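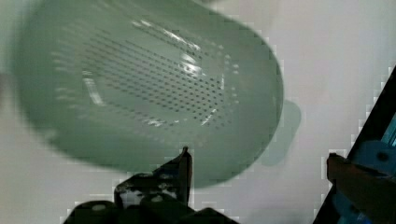
The green colander

The Plum Year
By Zuweira Antwi
April

Print this story | E-mail this story

My aunt Giuliana left me her recipe box, her bad knees and an argument with the woman next door. The recipe box came in the mail. The knees I'd had coming for years. The argument I didn't find out about until I'd moved into her house in Plerham and gone out back in my slippers to look at the plum tree.

"That's half mine," said a voice over the fence.

That was Torunn Nordin. She was standing on something, I think a bucket, and all I could see of her was a gray braid and two elbows. I said good morning. She said the roots were on her side, and that my aunt had known it perfectly well, and that for 16 years the two of them had not spoken about it.

"You didn't speak about the tree?" I said.

"We didn't speak," she said, and got down off the bucket.

Well! I'm a person who likes to be liked, so I went inside and fretted. I fretted through two cups of coffee and then I got into the recipe box, mostly for something to do with my hands. It was all the usual stuff, bean soup and lemon cake and a meatloaf I remember being afraid of as a kid, and then way in the back behind the tab for Pickles there was a card that said PLUM JAM, TORUNN'S WAY.

I read it standing up. Wash the plums and let them drain in the green colander. Half the sugar you think. A strip of orange peel, which she will tell you is her grandmother's idea (it's off the back of a sugar bag). Then at the bottom, in different ink, my aunt had written: 13 jars. Left six on her step. She didn't take them in.

Under that was another line, from the next year I guess. Left six. And under that, Left six. It went over onto the back of the card and kept going.

I'd like to say I marched right over there. I didn't. I waited all summer like a coward, saying good morning to the braid and getting a grunt back, while the plums went from hard little green knobs to something you could smell from the kitchen. Then one evening a branch came down in the wind, smack on top of the fence, and there were plums all over both yards and Torunn and I were out there in the dusk picking them up before the wasps got wise.

"She left you jam," I said. I hadn't planned it.

Torunn kept picking. "She left jam on the step," she said. "She never knocked."

"Would you have opened the door?"

She thought about this for so long that I filled a whole bowl. "No," she said. "But I'd have heard her knock."

I didn't know what to do with that — I still don't, really — so I asked her what happened to the jars. She wiped her hands on her skirt and told me to come around by the gate, it sticks, you have to lift it. Her cellar smelled like dirt and apples. There was a shelf along the back wall, and there they were in rows with my aunt's handwriting on every lid. One row was shorter than the rest.

"You ate some," I said.

"I'm not made of wood," said Torunn.

We carried the plums into my kitchen because my stove is bigger. She looked around like somebody in a museum, touched the back of my aunt's chair, and then rolled up her sleeves and asked me where the orange was. I said I thought that was off the back of a sugar bag.

She turned around very slowly.

"Who told you that?" she said, and I handed her the card.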